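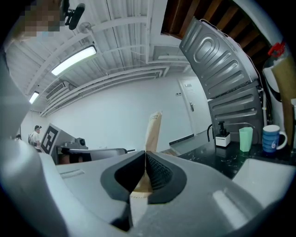

Mestik clinic first aid + med cabinet check - October

Filled in by: Thịnh Trương
Room: 2
Started 4:15 pm, done before close

1. Cold packs in freezer
OK. Five in there, all flexible, none leaking. Put the cloth sleeves back next to them, people keep pressing the bare pack on skin. Don't.

2. Antiseptic wipes
LOW. Box of 50 is nearly out. Reordered from Haddad, order no. 2329. If it isn't here by the end of the month call them, don't just wait like last time.

3. Burn gel
FAIL. One tube past date, one with a split cap. Both binned. No spare, so right now a kitchen burn means cool running water and a loose clean dressing, then send them to urgent care if it's bigger than their palm or on the face or hands.

4. Adhesive bandages, mixed sizes
OK. Plenty of the small ones. Knuckle ones always go first - ask for more next order.

5. Antihistamine tablets
OK, in date. Leaflet missing from one box so I taped a copy inside the lid. Read it before handing any out. Ask about other meds first, and no driving after the drowsy kind.

6. Pain relievers
Comment: somebody has put loose blister strips in the bandage drawer again. Strips stay in thier own box with the dose printed on it. Moved them back.

7. Gloves
OK for medium and large. Small is out. Nitrile only please, we have two people with latex allergy and it's on the door.

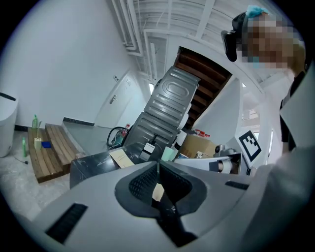

Also the glove box was sitting on the radiator, moved to the shelf. Heat ruins them, they tear at the thumb.

8. Eye wash
PASS but only just, one bottle runs out of date next month. Seal intact on both. Hetamska refills fit the wall bracket, the cheaper ones dont.

9. Thermometer
Battery weak. Reads fine but takes ages. Battery changed, old one in recycling.

10. Sharps container
OK. Below the fill line. Lid was open tho - close it after every use, every time.

11. Cabinet lock
Sticky. Key turns on the second try. Reported to Dridik under the service plan, waiting on a slot.

12. Accident book
Two entries with no time written in. Fill in the time. Even a rough one helps if the person gets worse later and a doctor asks.

Still open: burn gel, small gloves, lock
Recheck those when the Haddad box comes in, rest can wait for the next full check

T.T.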